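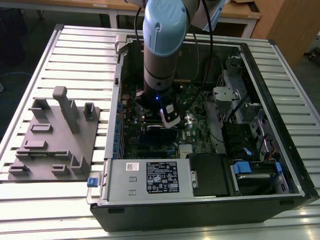

Ihr Lieben, ich muss heute mal ein bisschen ausholen, es geht um Nebel. Genauer: um den Talnebel bei uns in Talau, der im März wieder so hartnäckig über der Pant lag, dass ich morgens die Brücke nicht gesehen habe.

Viele sagen ja, der Nebel käme vom Fluss. Ein bisschen stimmt das schon — aber den größeren Anteil hat die kalte Luft, die in klaren Nächten von den Hängen herunterfließt und sich unten sammelt wie Wasser in einer Schüssel.

Oben auf 400 Metern saß ich an solchen Tagen in der Sonne (mit Thermoskanne, herrlich!), und unter mir war alles weiß. Das ist eine Inversion: oben mild, unten frostig, und dazwischen mischt sich fast nichts.

Ich führe seit Jahren mein Nebelheft und habe im letzten Winterhalbjahr 61 Nebeltage eingetragen. Für unser kleines Tal finde ich das eine ganze Menge.
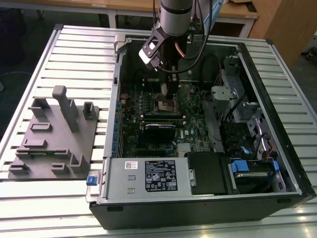

Ramesh Tomar schreibt dazu, bei ihm in Gindton löse sich der Nebel fast immer schon vormittags auf, sobald etwas Wind durchs Tal geht.

Lieber Ramesh, das glaube ich dir sofort, ihr liegt ja viel offener! Bei uns bleibt der Wind meistens oben hängen. Schreib mir doch gern mal deine Uhrzeiten auf, dann lege ich sie neben meine.

Kontakt | © 2021 | Nach oben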